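Hui-mei Tsao on color, bad paint and teaching grown-ups

Hui-mei Tsao picks up on the first ring. She has 38 minutes before class, she says, and one of her students is already in the hallway. So, quick.

She runs the evening color course in Trelville, upstairs from the old shoe store. Two rooms, bad heat. Adults only. This is her fifth year at it.

"People come in scared," she says. "They were told at age seven that they can't draw. I say fine, we won't draw. We'll mix."

And they mix. First month is red and blue, nothing else. No white, no black, no yellow. Students complain. Siu-ming Huang, who took the course in July and has since signed up again, told me she almost quit in week 2. "I made the same mud for three hours," Huang said. "Then I got one purple I liked and I wouldn't wash the brush."

Tsao laughs when I read her that. "I remember the purple. It was a good purple."

She won't name a favorite paint brand. Pushed a little, she says cheap student paint is fine for red and terible for blue. "You get chalk. Spend your money on the blue."

What about putting the two straight next to each other, no mixing? Her voice speeds up. "Oh, that's the best part. Red comes at you, blue goes back. Put it on white and look for a whole minute. Most people last ten seconds."
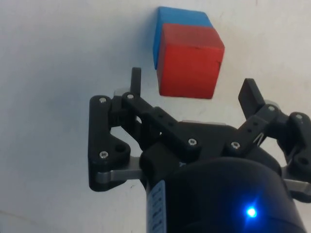

On teaching without a degree

She doesn't have one. Worked the counter at a print shop, Ko, for years, matching ink for customers who were sure their logo was a different green. "Best school there is. Somebody is yelling at you about green."

Her old boss there, Melquiades Gallegos, still sends her swatches in the mail. She has 116 of them pinned up by the window. The sun is wrecking them and she likes that, wants to see wich ones go first.

Next up is a daytime class, maybe, if the landlord says yes. Yellow would come in earlier. "I'm getting soft," she says.

Then the student in the hallway knocks, and she has to go let him in.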